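Notes from our February visit to the Usemia open day at Sollenport, typed up for the 18 of you who came and anyone who missed the coach. Bring them to the seminar!

## The two-arm cell

I liked this one best (yes, partly for the wallpaper). Two arms share one floor, so most of the hard thinking is about keeping them out of each other's way.

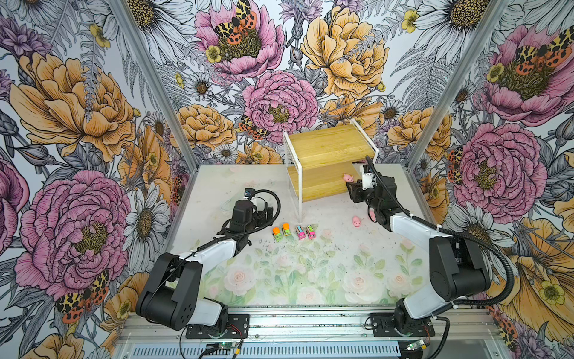

*Fig. 1. Right arm holding a toy pig, trucks in front of the left gripper.*

Look up "shared workspace" in chapter 8 before we meet. When both grippers go for the same small object, the gap between them gets tight, and I'd like you to think about which arm ought to wait. 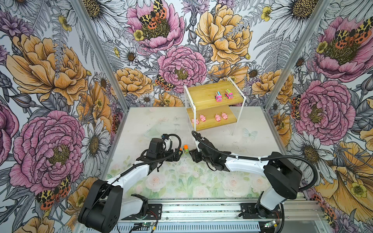
Glória Leitão told us she'd slow both arms down long before she'd let one of them stop dead, and that she'd argue with anyone over it. I'm half convinced.

## Close up

Soft toys and hard toys want different grips. Squeeze too hard and a rubbery thing bulges; too gently and off it goes across the floor.
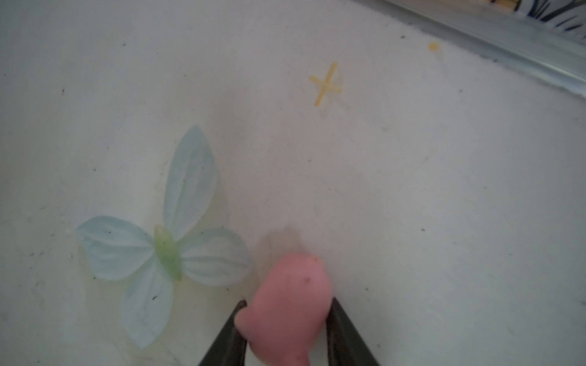
Do we need to know the joint angles for the write-up? Leave them out and describe the task in your own words, 2 pages at most.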